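In Praise of the Slow Room

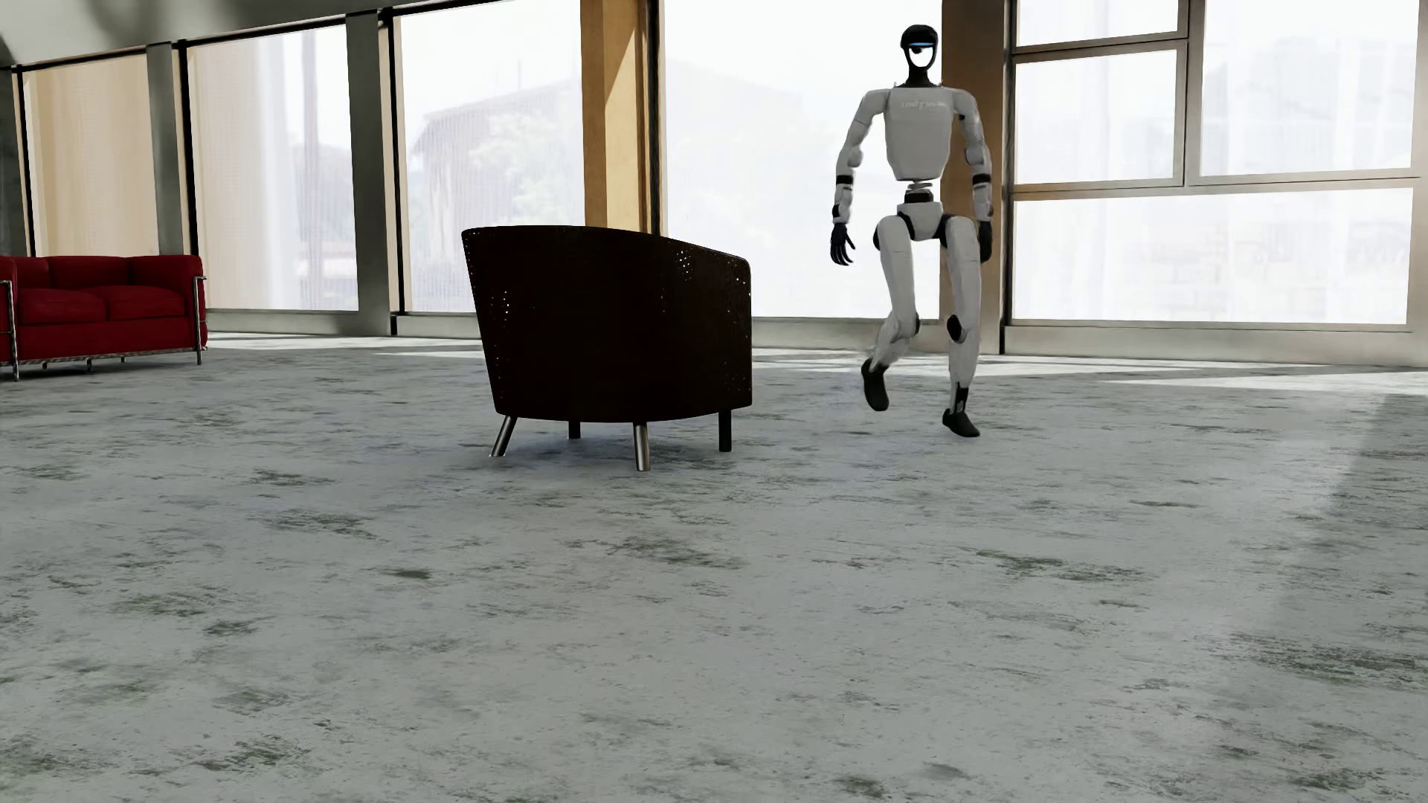 Big windows, a red sofa and an armchair in a rendered room.

I finished the third chapter of Surwood last night with a cold cup of tea next to me and a cramp in my mouse hand, and I want to talk about the greenhouse. If you've played it you already know. If you haven't, it's a single screen with 47 things to find and no timer at all, and I was in there for most of an evening. I loved every minute!

My case is a simple one. Casual adventure games got fast somewhere along the way, and I wish more of them would slow down again. I don't mean hard. I'm terrible at hard games (my record in the Tzanetos sliding block series would embarrass a houseplant). I mean slow, where a room has enough going on that you can sit in it for a while, poke at the drawers, go off on the wrong track about a brass key and come back happy.

Surwood does this better than anything I've played in years. You're a piano tuner called out to a big house in the off season, and the plot is thin, I'll admit that. The sister's letters are a drag and I skipped two of them. But the rooms! The pantry has jars labeled in a handwriting you later have to recognize on a train ticket. The music room changes depending on which lamp you left on. I went back to the upstairs landing four times for no better reason than that I liked the sound the clock made.

Compare that with Miltetow, which came out the same month and got far more attention. It's a handsome game and I don't want to be mean about it. But it has 200 scenes, and I doubt I could describe five of them to you. You click a list of words, the objects fly into a bag, a chest bursts open, you get coins, and you're off to a harbor or a castle or a bakery. The hint button refills so quickly that there's hardly a reason to look at anything. I had 782 coins by the end of the first hour and couldn't tell you what I'd done to get them.

People will say that's what players want, and I'm sure plenty do. My friend Aliki Kalogeropoulos plays Miltetow on the bus every morning and she's perfectly content with it. She gets two scenes in before her stop. Fair enough, I wouldn't try the greenhouse on a bus either. My complaint is with the studios who see those numbers and decide every game has to fit between two bus stops, including the ones we play at a desk with the door shut.

Grurent, who made Surwood, seem to trust us more. Their hint system is a little dog who wanders over and sits near something useful. Sometimes he's asleep. I yelled at him once, over the weather vane puzzle, and then felt bad about it. But because I couldn't lean on him I looked harder, and I spotted the loose tile by myself, and I was so pleased that I got up and walked around the kitchen.

It isn't perfect. The map is a mess, the text is tiny on a laptop, and there's a bug in the boathouse where the oar vanishes if you save while holding it, so put it down first. I'd also like a way to replay single rooms once you've hit 100 percent, which you currently can't do without starting the whole house over.

I'm starting the whole house over anyway. There's a locked cabinet in the music room that I never got into, and I have a theory about the lamp.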